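Search this site Enter keywords Go

Print this page | E-mail this article

5. Failure analysis: dropped and crushed packages in shelf clearing

5.1 Scope

This section covers the failures seen in the shelf-clearing part of the Prultow data set and in the policy trained on it. The task is simple to state. An operator with a gripper in each hand takes small household goods out of an open wooden compartment and sets them down in a place named before the start. The policy is later asked to do the same with two arms. We logged 851 demonstrations. Of these, 653 passed the automatic check and were used for training. The rest were set aside and read by hand, and they are the main subject here.

The automatic check rejects a demonstration if the finger opening drops out of the log, if the pose track jumps between two samples, or if the item is let go before the end point. It does not look at what the item is made of. This turned out to matter more than we had planned for.

5.2 Clear plastic bags

The most common fault by far involved clear plastic bags with something soft or coiled inside. Figure 7 shows such a bag held between the two ridged pads, with a coiled cord inside it. The fingers have no force sensor. Finger opening is the only signal we have for how hard an item is being squeezed, and with a bag it is a poor one. The film touches the pads well before the contents do. A policy that has learned to stop closing at first contact will stop on the film, and the bag then slides down as soon as the arm lifts.

The opposite fault also occurred. When the policy kept closing, the contents shifted to one side, the opening went to a value never seen in training, and the next command was close to random. In two trials the arm then drove the held bag into the side wall of the compartment. The trials were stopped by hand. The motor current limit did not trip in either case, as it had been set for free-space motion and was too high for work inside a shelf. We count this as a safety fault of our setup and not of the policy.
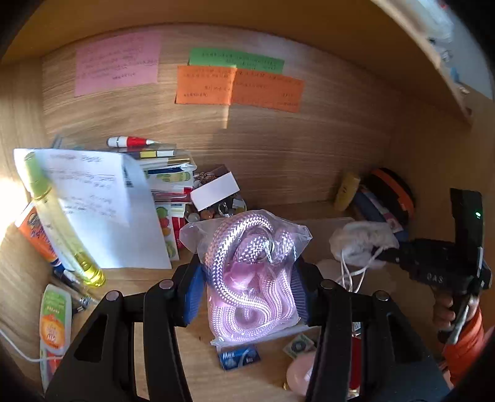 Figure 7. Removing a bagged item from a cluttered compartment with hand-held grippers.

Osman, who read a draft of this section, objected that the current limit should have been listed first, ahead of any grasp error, and wrote that "a dropped bag costs you a trial, a stuck limit costs you a wrist." Mosa disagreed on the order but asked for the limit value to be logged with each trial from now on. We have made that change. We kept the present order because the grasp errors are what led to the collisions.

5.3 Light and tracking

Direct sun was a second cause. A bright strip on the back panel or a side wall moves over a long session and can cross a paper note or a package that the tracker is using as a landmark. Crinkled film makes things worse, as its highlights move with the bag and are sometimes matched as fixed points. The result is a slow drift in the estimated pose of the gripper. The jump test described in 5.1 does not catch slow drift, so some of these demonstrations passed the check and went into training. We do not know how many.

5.4 Changes and retest

Three changes were made in July. The current limit inside the compartment was cut to 40 percent of its old value. The policy now closes for a short fixed time after first contact. Demonstrations recorded in direct sun are tagged, and the tag can be used to leave them out.

We then ran 100 trials on bagged items at the Netevden site, using the same compartment layout as before. Slips on lift were less frequent. Crushing was a little more frequent, mostly with thin card boxes that had ended up inside a bag. No arm struck a wall hard enough to need a manual stop, but the lower limit did halt the arm several times when it was only pushing a stack of flat items aside, and each halt needed a restart by the operator. A separate limit for pushing moves would probably help. It has not been tried.

The fixed closing time was picked by hand on a few bags and should be treated as a starting value. It will be wrong for other finger pads.

Print this page | E-mail this article

Related items
Section 4: Recording procedure and operator training
Section 6: Two-arm handover from a shelf
Prultow data set: change log
Current limits for work in closed spaces (technical note)
Netevden site: trial sheets and layout drawings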